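Redid the household paperwork backup this month. Notes follow, mostly so I can find them next May.

1/ Scope: IDs, deeds, insurance policies, tax returns, and the photo albums Wanpen Thongsuk scanned for us. Around 2000 files after removing duplicates.
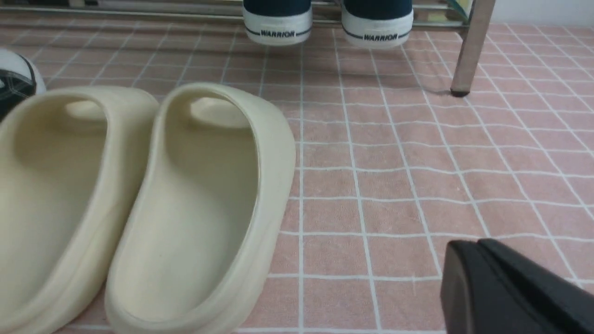
2/ Scan settings: 300 dpi is enough for text, 600 for prints. Save documents as PDF/A and photos as TIFF. JPEG copies are for sharing only.

3/ Keep 2 copies on separate drives – one at home, one at Océane Thibodeau's place across town. Both encrypted. The passphrase is on paper, in neither location. 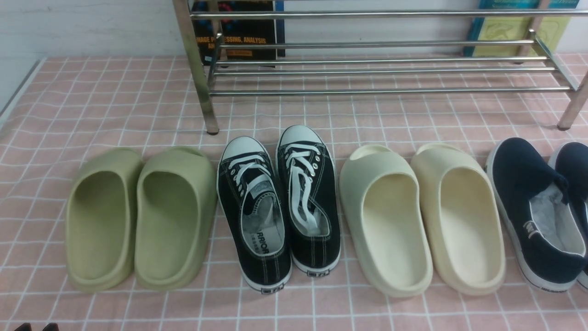
Four pairs in a row by the shoe rack.

4/ File names start with the year, then the person, then the document type. No spaces. Search works on any machine that way.

5/ Originals stay in a fire-rated document box. Check the rating: paper and hard drives have different temperature limits, and a box rated for paper may not protect a drive.

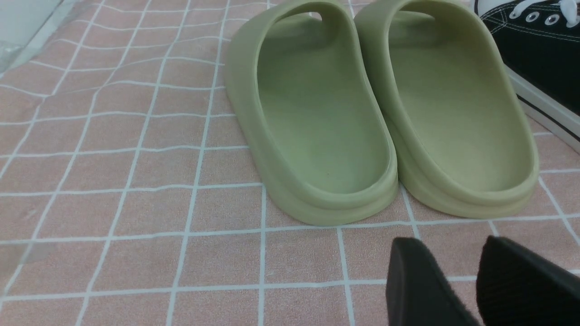 Green slides, heels to the front.

6/ Verify after copying. I generate checksums on the source, compare on the target, then open 20 files at random. Two failed on the first pass – bad cable. Replaced it and reran the whole set.

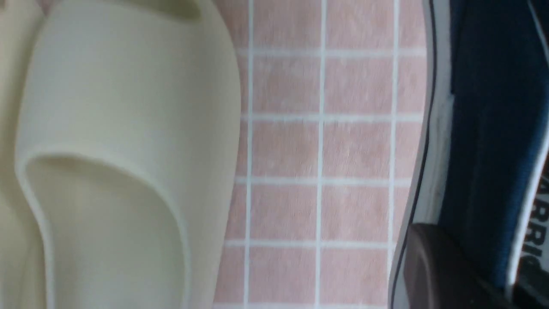

7/ Still open: Amnuay Bunnag's military records. The replacement request is in, no reply so far. I'll add them to both drives when they arrive.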